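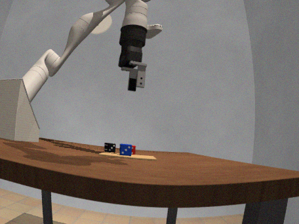
Pona was a one-day public demonstration of simulated robot arm work, held by the robotics group Mamau at the Edwards building on Wed 15 April. Also called the Pona open day or, on the door signs, Pona Dice Day. Free entry, no booking. It is remembered mostly for its dice task, in which a single arm with a two-finger gripper worked on three small dice on a table, all inside the simulator Flulari and shown live on a wall screen.

Background

Mamau had run closed visits at Edwards before, mainly for school groups and for people from other labs. These were talks with a few clips at the end. Visitors liked the clips and sat through the talks. In January the group decided to turn it the other way round: screen on from opening time, short talks only when somebody asked for one.

The name Pona comes from the folder the first test files were saved in. It was meant to be changed and wasn't. Some early notices spell it "Ponna", a printing mistake, later corrected by hand.

Flulari was picked over the group's older simulator because it could be stopped and restarted from the same layout in front of an audience. The older one drew faster but lost its place when paused. Flulari also let the operators change the view while a run was going on, from the side of the table to a view looking down past the gripper. The side view was used for most of the morning. Later the two were swapped on request.

Setup

One arm, white, with a black gripper on the end. One wooden table. Three dice: blue, red, black. One thin square board in light tan, lying flat on the table, used as the target area. Nothing else to handle. Earlier drafts of the task had cups and a tray but these were dropped two weeks out, as the cups kept tipping and the talk turned into a talk about cups.

The dice were kept plain on purpose. A die has flat faces and a size a gripper can close on, and people who have never seen a simulator know what one should do when it is dropped. The pips were left on so that the audience could tell if a die had rolled over between one look and the next. Operators said this was the most useful decision of the whole setup, and also the cheapest.

Start layouts came out of a prepared set of 1000, each one placing the dice in slightly different spots and at different angles. In some layouts a die started on the board, in others all three began on bare wood. The layout number was read out before each run. Visitors could ask for a number, and low ones were asked for far more than high ones. Layout 7 was run so often that the afternoon operators took it off the list for an hour.

The task

A run had one instruction, typed in by the operator and read aloud. The usual ones:

Pick up the blue die and hold it over the table.
Move the red die onto the board.
Move the black die next to the blue one.
Put all three on the board, any order.

The arm then moved over the named die, turned its gripper to match the angle of the faces, came down with the fingers open, closed, lifted. Slow by design, the speed was capped so people at the back could follow. A run ended when the operator judged it done or when a die left the table. Dice that left the table were not chased. Reset, next layout.

The hardest instruction for the crowd to believe in was the second. A die turned corner-on to the others means the wrist has to turn a fair way before the fingers can go down on two parallel sides, and from the side of the table that turn looks like hesitation. Seen from above it is plain enough what is going on, so the operators took to switching views at that point with out being asked.
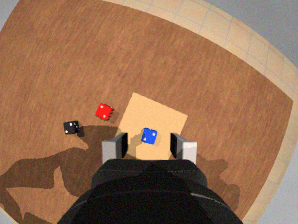
According to Catrin James, the view down past the fingers should have been on screen from the start. Her account of the day, posted the same week, says the gap between the pads was the one thing she wanted to see all morning and could not: "From the side I had no idea how close was close. Then they switched, and I stayed another hour." She also wrote that the talks were too short, and that the person explaining gripper width had to shout over the door. The group has not disputed either point.

Gripper behavior

The gripper used in the dice task has two fingers with dark pads on the inner sides. Both fingers move together. For the demonstration it was opened well past the width of a die before each descent, and this left room for error in the approach but caused trouble when two dice stood close. In tight layouts an open finger could come down on a neighbor. The operators had two fixes: turn the wrist a quarter turn, or take the neighbor first. Both were shown. The second took longer and got more questions.

Contact between pad and die was handled by Flulari with its standard settings. No tuning for the day. A question that came up again and again was if the arm "felt" the die. In the setup as shown, it did not use touch; it went by position, and closed until the fingers stopped. A talk on this was given several times by the screen, same talk, different lengths.

Shadows were another common question. Flulari draws shadows for the arm on the table and people asked if the arm uses them. It doesn't. They are drawn for whoever is watching. One operator turned them off for a few runs to show the difference and most of the room asked for them back, the dice seemed to float.

Attendance and program

The door count was 455. Doors opened at ten, and the first run was late as the screen had been set to the wrong input. Morning was mostly families. Lunch quiet. After school hours it filled up and a second row of chairs was brought down from the upper floor of Edwards.

Program as printed:

10:00 Doors, side view runs
11:30 Short talk, how a gripper closes
13:00 Ask for a layout
14:30 Short talk, why simulate at all
15:00 Ask for a layout (again)
17:00 Close

The printed times were not kept after lunch. The 14:30 talk began when enough people were standing near the screen.

Runs and results

A total of 465 runs were logged. The log gives layout number, instruction and how the run ended. Mamau put it on its site with no commentary, and without a success rate, on the grounds that operators had ended many runs early to make room for the next request. This was criticized by a few readers as dodging. A later note added the operators' own marks for why each run was stopped: done, dropped, off table, asked to stop. "Asked to stop" is a bigger group than expected, largely visitors who wanted to change the instruction halfway.

Runs with the fourth instruction, all three dice on the board, took the longest and were cut back after lunch. The board is not large next to the gripper. With two dice already down the fingers have little space to open in, and the order of placing matters a good deal. Going back to front worked better than the other way. That had been known in testing but was left off the operators' sheet, so it was found agian during the day.

Reception

Generally warm. Complaints about the chairs, the noise at the door, the lack of a sign from the parking lot. Several visitors had hoped to drive the arm themselves and there was no way to do this, only the typed instructions. Mamau has said a hand controller is being looked at for the next one. No date set.

The layouts remain available for use with Flulari. The tan board and dice were kept for the group's later school visits, with the same table and the same arm.

See also

Flulari (simulator)
Flulari layout files
Mamau
Edwards building, open days
Parallel grippers
Wrist joints

Filed under: Robotics events | Open days | Simulation | Articles needing a second look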